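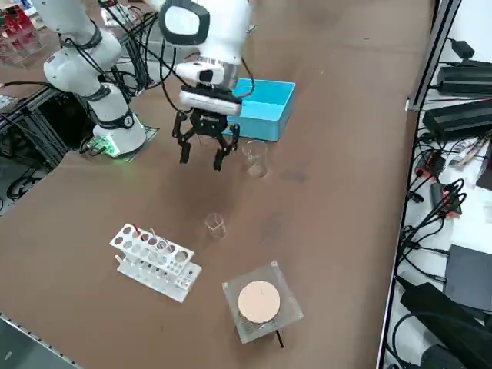

Do we need a fence round a small robot arm that handles glassware on a bench?

You need whatever your risk assessment says you need, and on a small arm with force limiting that often means no fence, provided the gripper, the glass and the contents have been assessed along with the arm.

Asked by Amna Niazi on Apr 9, 2019 in Workplace Safety

To give a bit more detail. I look after safety for a teaching lab and we are writing bench rules for robot work with beakers, test tubes and a tube rack. The arms are sold as collaborative and one of my colleagues takes that to mean we can stand next to them and do as we please. I have read parts of ISO 10218 and the technical specification ISO/TS 15066, but both seem to be written with factories in mind. Our old rule sheet is 2 pages long and was written for a Civetti centrifuge, so it is no help.

What I would like to know is what to put in the rules about who can be near the table, what can be on it, and what to do when something breaks. No hazardous liquids, only water for now. Thank you.

Vivek Chauhan

The word collaborative describes the application and how it is used. It doesn't make the whole job safe by itself. An arm that stops gently when it touches your forearm can still push a broken beaker into it, and the contact limits people quote from the technical specification were not worked out with sharp edges in mind. So start from the glass.

I wrote the rules for our bench at Misby and this is what we ended up with, more or less:

Keep only the items for the current task on the table. Everything else goes on a shelf the arm can't reach.

Use plastic wherever the task allows it. Racks and bins are easy to swap, beakers less so.

Inspect glass before each session and throw out anything chipped.

Eye protection for everyone in the room while the arms are powered.

No hands over the table while a program is running, even at low speed. Press stop, wait for the arm to come to rest, then reach in.

Emergency stop within reach of the person in charge, and tested at the start of the day. Write the test down.

Reduced speed for any new program until it has run through cleanly with the table clear.

If glass breaks, stop everything, take power off the arm, and use a brush and pan. Check the gripper fingers for splinters before restarting.

Water deserves its own line as well. A spill by the base is an electrical matter, so know where your mains switch is and keep power supplies off the surface you are pouring on. Find out the protection rating of the arm and of the gripper - they are often different, and the lower one is the one that counts.

With two arms on one table you also have to think about them meeting each other. Ours have separate zones with a strip in the middle that only one may enter at a time. Set this up in the controller if yours allows it. Tape on the table is for people and the robot takes no notice of it.
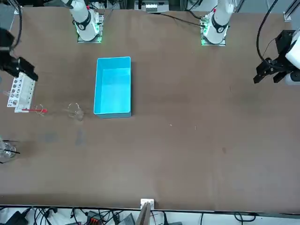

Two-arm bench with bin, tube rack and glassware set out.

One more thing on layout. Clear glass is hard to see from standing height, and plenty of breakages on our bench have come from somebody's sleeve. We agreed that beakers stay well in from the edge, and that loose rods go back in the rack or into a tray when the task is finished. Cables on the floor want covering or tying back wherever people walk.

Noreen Tarar

just put a light curtain on it and be done. we have a Valcárcel one, paid 3,006 for it fitted and never had an argument since

Mudassar Virk

A light curtain is fine if there is room for it, but please work out the distance properly. It has to sit far enough back that the arm has stopped before a hand gets there, and that depends on your stopping time with the heaviest load you use. ISO 13855 has the calculation. A curtain fixed right at the table edge may well be too close. It also does nothing about bits of glass flying out, so Vivek's rule on eye protection still applies.

I would add a line on training. Our sheet has to be signed by everyone before they use the bench, and again each September when the new students arrive. Visitors stand behind the floor line and don't sign anything.

For the paperwork, list the arm, gripper, table and every item handled as one system. If you later change the gripper fingers or start using a different liquid, go back to the assessment and date the change. The supplier's certificate covers the arm as delivered and won't cover what you have bolted on the end of it.

Amna Niazi

Thank you all. I will use Vivek's list as the base and ask our supplier for the stopping times. Does anyone have a breakage log form they could share?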